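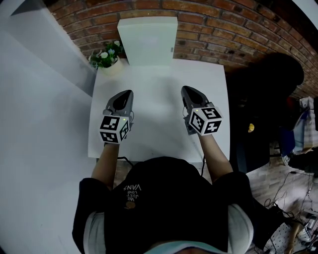 **Wurnirach Drinwood 51: square pot for indoor plants**

The Drinwood 51 is a ceramic pot for small flowering plants. It is glazed inside and outside, and it has one drain hole with a rubber plug. You can keep the plug in when the pot stands on a shelf, and remove it when you water over the sink.

- Height: 134 mm
- Weight, empty: 290 g
- Colors: cream, clay, dark green
- Sold as single piece or in set of 3

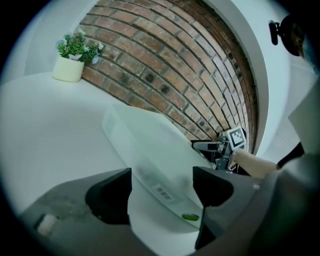
Choosing the color is easier if you first look at the wall where the pot will stand. The clay glaze is close to the color of many bricks and can disappear in front of them. A cream-colored pot stays clear against red brick, also where some of the bricks are darker, and small pale blue and white flowers look good with it. For a plain white wall we recommend the dark green.

Please do not leave the pot outside in frost. The glaze can crack, and our warranty does not cover this damage.

The matching saucer, Galli, is sold separately. Orders are sent from our store in Clellutley. The clay color is out of stock and will be available again in July.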